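Household Forum > Laundry and Linen > Towels that go stiff after drying

grestura_k
Good evening to all. I have a question about terry towels. I bought six bath towels from Oteline in September, and they were very soft in the shop. Now, after many washes, they stand almost by themselves. I wash them at 60 degrees with normal powder and dry them on a rack in the bathroom. Should I use more softener?

Posts: 78

Warrier
No, please use less. Softener leaves a film on the loops and the towel drinks less water. Put a small cup of white vinegar in the rinse and leave the softener in the cupboard for a month.

Posts: 1623

vanitz_home
I don't agree about the vinegar. My repair man told me it is bad for the rubber seal of the door. I use half the powder and one extra rinse, and my towels are fine.

Posts: 123

Warrier
A small cup once a month will not kill a seal. But I agree about the powder, most people take too much.

grestura_k
Thank you both. I have now done two washes with half the powder and the extra rinse, no vinegar yet. It is better, but the edges are still hard. I also shake every towel before I hang it, as my mother did. Is it wrong to hang them folded in the middle? My rack is small, and with a fold I can fit all of them.

vanitz_home
The fold is the problem, I think. Two layers dry slowly, and in a cold bathroom it takes until the next day. Hang three today and three tomorrow.

grestura_k
I will try it. The blue one is the thickest of the set and always the last to be dry, so I begin with that one. 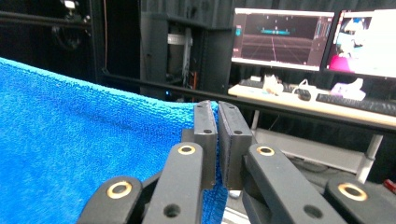
Warrier
For a thick towel I would turn it once after some hours, so that the inside of the fold also gets air. And shake it again when it is dry, this lifts the loops more than any softener.

Related threads
Grey towels after washing with jeans
How many bath towels for a family of four?
Vinegar in the machine, yes or no
Drying rack for a narrow bathroom

Contact us | Copyright Household Forum | Back to top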